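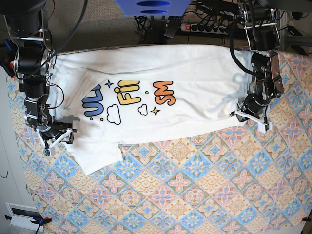 New house rules for recording two-arm cloth work

From May, every group recording cloth handling on the two-arm benches at Bruststead will work to the same set of rules. Leonardo Leone drafted them over the winter and Ottavio Carbone tried them out on the Pirnonance folding set, which now stands at 2953 episodes. The full text is eight pages and is on the shared drive. The main points are below.

Naming the arms. Left and right always mean the robot's own left and right, in labels, logs and written notes. With a camera facing the robot, the right arm shows up on the left side of the picture, and a good share of last year's labeling mistakes came from people mixing the two. If you write "left gripper" in a comment, it will be read as the robot's left.

Table covering. Patterned cloths are allowed and we want more of them. A covering has to be clamped at the corners nearest the camera before the first episode. Small wrinkles are fine. If the cloth shifts far enough to move a clamp, stop and start a new batch, and write the change in the log.

Garments. Printed shirts may be used alongside plain ones. Log which way the print faces at the start of each episode. Do not smooth the garment by hand once recording has begun.
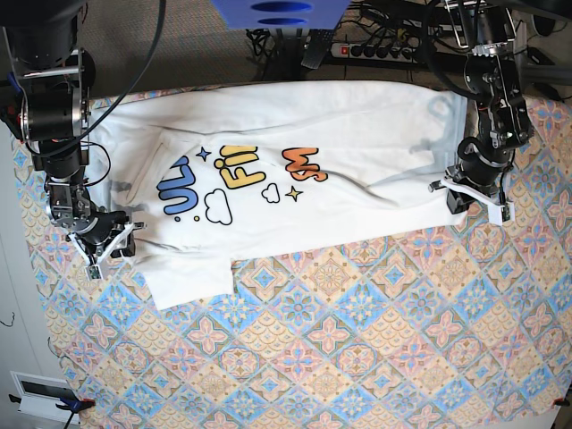
Holding with both grippers. When a shirt is held at both ends, label the hold from the first moment both grippers have fabric until either one lets go. A gathered or bunched end still counts as a hold. Stretching should stop when the fabric between the grippers is straight. Operators who keep pulling past that point wear out the finger pads and teach the policy a bad habit.

Cables. Arm cables may touch the garment but must not be pinched under a gripper. Check the slack at full reach before each batch. Power strips stay on the floor with the switch where the operator can get to it without leaning across the table.

Failed attempts. Keep them. Mark them as failed and give a short reason - "slipped" or "missed the hem" is enough. The Marino group used to delete theirs, and the set was harder to use later on.

Review. One episode in every 100 gets a second look from someone outside the group that recorded it. After each 1000 episodes, the arms are recalibrated and the date goes in the log.

Older recordings do not need to be relabeled unless they are going into a shared release. The Zovon export tool will accept both label formats through the end of the year. Questions about labels go to Leonardo, and anything to do with the benches goes to Ottavio.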